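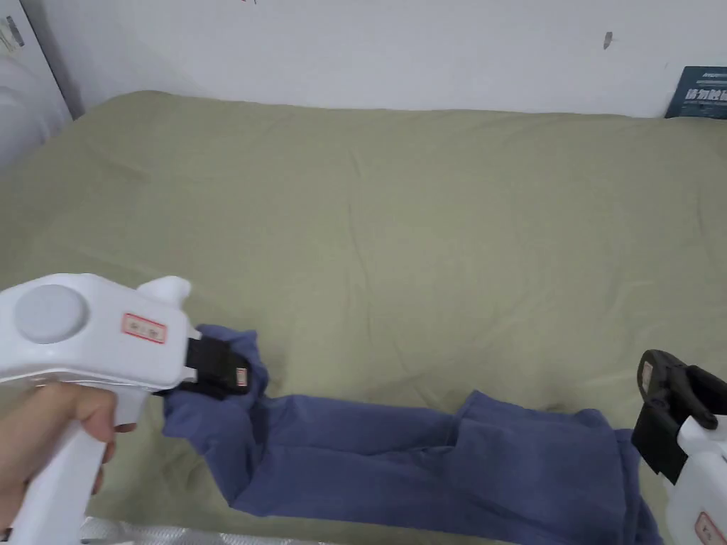
4.2 Haftung bei Bodengas: Drorna gegen Bronier

Klage der Gemeinde Drorna in 2 Punkten abgewiesen. Begründung knapp, 6 Seiten. Deponiegas ohne Behältnis kein Abfall i. S. d. Satzung, so auch Mosquera (Abb. 3 zeigt Greifer und blaue Hose). Anders Royer: Herkunft entscheidend, nicht der Aggregatzustand. Messreihe Popescu, 58 Bohrpunkte, vom Gericht nicht gewürdigt. Leitungsalter ebenfals offen. Berufung läuft, Kostenfrage siehe 4.3. Für Pillerville fehlen die Akten ab August.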